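Accueil > Vie du club > Appels à participation

Publié en décembre par l'équipe d'animation

Le club de robotique de Brummont cherche du monde pour son projet Plulletti

Bonjour à toutes et à tous ! Le projet étudiant Plulletti entre dans sa deuxième saison, et nous aimerions beaucoup agrandir la petite bande qui le fait vivre. Le sujet tient en peu de mots – apprendre à une pince à deux doigts à s'y retrouver dans du linge, chez les gens, avec tout ce qu'une maison peut avoir d'encombré – mais il nous occupe déjà depuis de longues soirées.
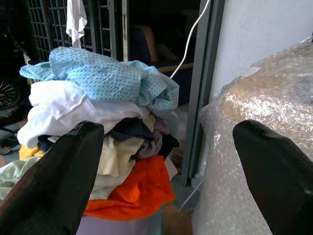
Nous cherchons deux sortes de participants. D'abord des personnes pour piloter le bras pendant les séances (aucune expérience demandée, on apprend vite et on rit pas mal au début), ensuite des personnes patientes pour relire et trier les enregistrements. Nous en avons 743 à ce jour, nous en voudrions 2 705 avant le concours Nustska, alors vous imaginez bien que chaque paire d'yeux compte !

Le tissu nous donne du fil à retordre : un vêtement froissé n'a jamais deux fois la même forme, et un câble qui traîne sur le carrelage demande autant d'attention que la pile elle-même.

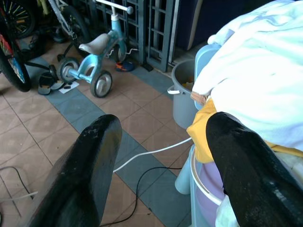
Côté pratique, les séances ont lieu le lundi à 18 h 30, à l'atelier de la rue Sin, et durent deux heures, parfois un peu plus quand la discussion s'installe. Le club est ouvert aux lycéens, aux étudiants et aux adultes curieux, et l'adhésion est de 37 euros pour l'année. Venez essayer une première fois sans vous engager – il y a du thé.

Pour vous inscrire, laissez un mot à l'accueil de l'atelier en précisant si vous préférez le pilotage ou la relecture.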